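Do I log a go-around as one landing or two, and does the stop in between count for night currency?

Asked by pattern_lurker
6 answers hidden, 2 shown first
8 comments

I'm a private pilot, single engine land, and I rent a Bunting out of Temach. I went up in January to get my night currency back before taking my sister flying. The plan was three times around the pattern, full stop each time, taxi back, go again.

The first one was fine. On the second I was high and a little fast over the fence, so I added power and went around. The wheels never touched. The next approach was normal and I made a full stop. Then I did one more and quit because the ramp was getting icy.

So I had three full stop landings and four approaches. In my logbook I wrote four takeoffs and three landings. A friend at the field says that's wrong and it should be three and three, because a go-around is not a takeoff. Another renter says I can count the go-around as a landing if I was cleared to land, which sounds off to me.

Also, my first takeoff was at 5:50 p.m. and sunset was a few minutes after 5. I'm not sure all of it falls in the right window. I use the Kivance logbook program and it turned the whole flight into "night" without asking me anything.

What should the entry look like, and am I legal to take a passenger at night?

Share 2

Answer from Fernanda Salgado
Marked helpful by 8 people

Your friend is right on the count. If the wheels didn't touch, there was no landing, and if there was no landing there was no new takeoff after it. The entry is three takeoffs and three landings, all landings to a full stop. What the tower cleared you to do doesn't change that. You can be cleared to land and never land. I put "1 G/A" in the remarks column, but that is only for my own use.

Night is where people get tangled up, because in the US there are three different meanings and they don't start at the same time.

Position lights go on at sunset.

Night flight time, the number that goes in the night column, starts at the end of evening civil twilight and runs to the beginning of morning civil twilight. How long after sunset that is depends on where you are and the time of year.

Night landings for carrying passengers have their own window. It begins one hour after sunset and ends one hour before sunrise. You need three takeoffs and three landings to a full stop inside that window, within the preceding 90 days, in the same category and class of airplane (and type, if a type rating is required).

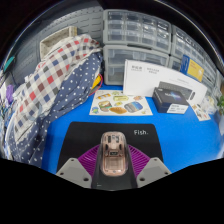 Now look at your times. If sunset was a few minutes after 5, the one-hour mark was a few minutes after 6. You took off at 5:50. That takeoff was before the window opened, so it doesn't count toward the three. The landing that followed might count or might not, depending on how long that first trip around the pattern took you. Either way you have two takeoffs that count, and you need three.

I would not take your sister up at night on that. Go back and do one more takeoff and full stop landing inside the window. If your first landing also came in before the one-hour mark, the same extra trip covers it, so you don't need to work out which minute you touched down. Just make sure it's still within 90 days of the other two.

On Kivance, open the flight, turn off automatic night, and type the night time in yourself. There is a separate field for night landings and it doesn't have to match the total. I check mine against a sunset table for the airport I flew from. My home field and the place I usually practice differ by 6 minutes.

Share 8

Answer from tailwheel_ron

Agree with the above. I'd add that you don't have to log every flight anyway. You log what you need to show for currency, ratings and so on. But if you do write something down, write it correctly. An examiner going through your book later will ask about four takeoffs and three landings. It isn't a big deal but it's an awkward conversation.

The other thing is insurance. The club or the rental outfit can ask for more than the rules do. Where I rent, you have to have flown at night with one of their instructors within the last 6 months, full stops or not. Read your rental agreement before you plan the flight.

And going around was the right call. I've got over 1000 hours and still do it a couple times a year.

Share 2

Comments on this question

pattern_lurker: Thanks. I found the first landing, 5:58, so that one's out too. I'll go back for one more.

Fernanda Salgado: Then you have two and two. One more of each and you're set. Write the takeoff time down this time — the program rounds it.

kbird: Does a touch and go count for any of this?

Fernanda Salgado: For day currency in a nosewheel airplane, yes. For night, no, it has to be a full stop. Tailwheel is full stop day or night.

kbird: ok thanks

Show 2 more comments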